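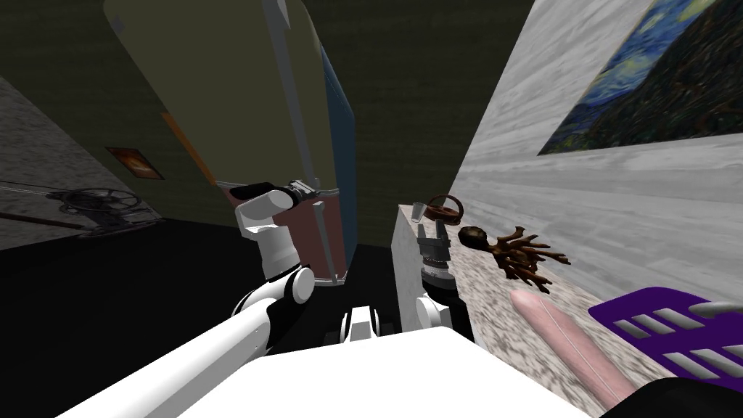 캐비닛 손잡이 작업용 제어 스택 점검표, 이번 버전에 제 코멘트를 달아서 올려요. 항목 자체는 8월에 쓰던 거랑 거의 같은데 순서를 좀 바꿨고, 인식 쪽이랑 플래너 쪽을 섞어 놨던 걸 드디어 갈라놨습니다! 왼팔이 높이 뻗어서 얇은 회색 세로 손잡이 쪽에 그리퍼를 대고 있고 오른팔은 카운터 모서리 옆에 낮게 있는 자세, 딱 이런 자세에서 봐야 할 것들 위주예요. 한 팔만 볼 때는 멀쩡하던 설정이 양팔로 가면 슬금슬금 이상해지더라고요(저만 그런가요).

점검일: 2020년 9월 15일
대상: Boteo 제어 스택, 시뮬레이션 환경
점검자: 저, 그리고 인식 쪽은 So-ying Hsu
표기: 통과 / 조건부 / 보류

1. 실행 전 설정

1-1. 로봇 모델 파일과 컨트롤러 설정의 관절 이름 일치
통과. 지난번에 왼쪽 손목 관절 이름에 밑줄이 하나 더 들어가서 반나절을 날렸죠. 이제 시작할 때 이름이 안 맞으면 바로 멈춥니다. 경고만 띄우고 넘어가는 옵션은 제가 지웠어요. 필요하신 분은 저한테 말씀 주세요, 근데 웬만하면 안 돌려놓을 거예요.

1-2. 관절 속도와 토크 한계값
통과. 양팔 다 설정 파일 한 군데에서만 읽습니다. 예전처럼 실행 스크립트에서 몰래 덮어쓰는 줄이 없는지 검색도 해봤어요. 없습니다.

1-3. 정지 명령 우선순위
조건부. 정지 명령이 들어오면 플래너 큐가 비워지긴 하는데, 그리퍼 명령은 따로 도는 큐라서 2주기 늦게 비워집니다. 시뮬레이션에서는 참을 만하지만 실물에 올리기 전에는 꼭 합쳐야 해요. Ka-ming Yen이 맡기로 했고 브랜치는 이미 따놨대요.

1-4. 난수 시드 기록
통과. 로그 첫 줄에 찍힙니다. 이거 빠뜨리면 나중에 재현해 달라고 할 때 정말 할 말이 없어요.

2. 인식

2-1. 손잡이 자세 추정
조건부. 얇고 긴 손잡이는 방향은 잘 나오는데 길이 방향 위치가 자꾸 미끄러집니다. 위아래 끝이 둘 다 보이면 괜찮고, 한쪽이 그리퍼에 가리는 순간부터 값이 흔들려요. So-ying 의견으로는 가려진 동안에는 마지막으로 믿을 만했던 값을 붙들고 있는 게 낫다고 하고, 저도 일단은 찬성입니다. 대신 붙들고 있는 시간에 상한을 두자고 했어요.

2-2. 손잡이와 나란한 레일 구분
보류. 요즘 제일 골치 아픈 항목! 캐비닛 앞면에 손잡이 비슷한 회색 세로 물체가 나란히 있으면 검출기가 둘 다 손잡이라고 우깁니다. 점수 차이도 별로 안 나서 문턱값으로는 못 가르고, 문짝 평면을 먼저 잡고 그 위에서 튀어나온 정도를 비교하는 쪽으로 가보려고요. 그전까지는 대상 물체 번호를 사람이 직접 넣어 주세요. 자동 선택은 꺼두시고요.

2-3. 손목 카메라 좌표 변환
통과. 변환 트리를 눈으로 한 번, 스크립트로 한 번 봤습니다. 화면에서 좌표축 띄워 놓고 그리퍼 손가락이랑 맞는지 꼭 같이 확인하세요. 숫자만 보면 축이 뒤집힌 걸 놓치기 쉬워요.

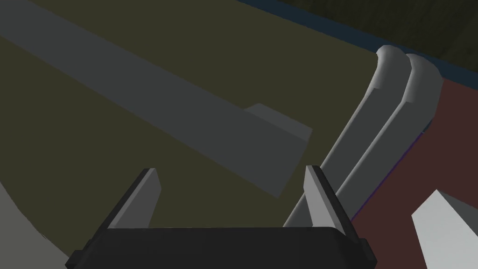 2-3 참고: 손가락을 벌린 그리퍼, 오른쪽에 나란히 뻗은 밝은 회색 레일 두 줄

2-4. 손가락이 깊이값에 섞여 들어가는지
조건부. 손가락 마스크가 너무 빡빡하면 가장자리가 장애물로 남고, 너무 넉넉하면 진짜 손잡이를 지워 버려요. 지금 마스크 여유는 5픽셀로 해뒀는데 이건 감으로 정한 값이라 자랑은 못 하겠습니다. Pei-shan Chu가 값을 바꿔 가며 돌려본다고 했으니 결과 나오면 여기 고칠게요.

3. 경로 계획

3-1. 양팔 사이 충돌 검사
통과. 팔과 팔, 팔과 몸통 둘 다 켜져 있습니다. 예전에 속도 때문에 위팔 링크를 빼놓은 설정 파일이 아직 돌아다니는 것 같은데, 보이면 그냥 지워 주세요.

3-2. 쉬고 있는 팔의 처리
조건부. 왼팔이 일하는 동안 오른팔은 고정 장애물로 취급됩니다. 문제는 오른팔이 카운터 모서리 가까이 있을 때예요. 나중에 오른팔을 움직이려고 하면 시작 자세부터 충돌이라고 플래너가 거부하는 일이 있습니다. 카운터 충돌 모델에 넣은 여유값이 커서 그래요. 여유를 통째로 줄이지 말고, 시작 자세에서만 완화하는 옵션을 쓰세요. Vaughan McAlister가 전체 여유를 0으로 만든 적이 있는데(미안 Vaughan) 그건 진짜 안 됩니다.

3-3. 카운터 위 물건의 충돌 모델
조건부. 유리컵처럼 반듯한 건 단순한 모양으로 감싸면 충분해요. 산호인지 나뭇가지인지 모를 그 갈라진 물건은 상자로 감싸면 부피가 너무 커지고, 메시 그대로 쓰면 검사가 느려집니다. 지금은 볼록한 조각 여러 개로 나눠서 쓰고 있어요. 조각 나누는 도구는 Stelunar 폴더에 있습니다.

3-4. 샘플링 횟수 상한
통과. 3000번에서 끊습니다. 상한에 걸리면 실패로 기록하고, 몰래 다시 시도하지 않아요. 재시도는 위쪽 작업 관리자에서만 하도록 한 거 기억해 주세요.

4. 접촉과 제어

4-1. 위치 제어에서 순응 제어로 넘어가는 시점
보류. 손잡이에 닿기 전에 넘어가야 하는데, 자세 추정이 흔들리면(2-1 보세요) 너무 일찍 넘어가서 팔이 허공에서 느릿느릿해집니다. 로그에 전환 시각과 추정 거리를 같이 찍도록 고쳤으니 며칠 모아 보고 다시 이야기해요.

4-2. 그리퍼 닫힘 판정
조건부. 손가락 간격만 보고 '잡았다'고 판정하던 걸 힘 값까지 같이 보도록 바꿨어요. 손잡이가 얇으니까 간격만으로는 빈손이랑 구별이 애매하거든요. Cúc Khúc가 리뷰에서 두 값의 시간 기준이 다르다고 잡아냈고, 맞는 말이라 고치는 중입니다. 고마워요!

4-3. 문짝 경첩 방향 추정
통과. 처음에 살짝 당겨 보고 방향을 잡는 방식 그대로입니다. 당기는 힘 상한은 설정 파일에 있고, 기본값을 건드렸으면 점검표 맨 밑에 꼭 적어 주세요.

5. 도구와 기록

5-1. 로그 재생
통과. Soler 재생기로 열립니다. 옛날 형식 로그는 변환을 한 번 거쳐야 해요.

5-2. 실패 기록 분류
조건부. 인식 실패인지 계획 실패인지 고르는 칸은 있는데 다들 '기타'만 찍어요. 저도 찍었습니다. 그래서 '기타'를 고르면 한 줄이라도 적어야 저장되게 바꿔 놨어요. 원망은 저한테 하세요.

5-3. 저장 용량
조건부. 한 번 돌릴 때 깊이 영상까지 다 남기면 4기가 정도 나옵니다. 필요 없으면 깊이는 끄고 돌려 주세요.

남은 일
2-2 문짝 평면 기준 비교: 저랑 So-ying
1-3 큐 합치기: Ka-ming
2-4 마스크 여유값: Pei-shan
4-1 전환 로그 모으기: 돌리시는 분 전부
기본값 변경 사항: 없음

Sosumdale 쪽 실물 로봇에는 보류 항목이 다 풀리기 전까지 이 버전을 올리지 말아 주세요. 항목 추가하실 분은 번호 밀지 마시고 해당 절 맨 끝에 붙여 주시면 됩니다.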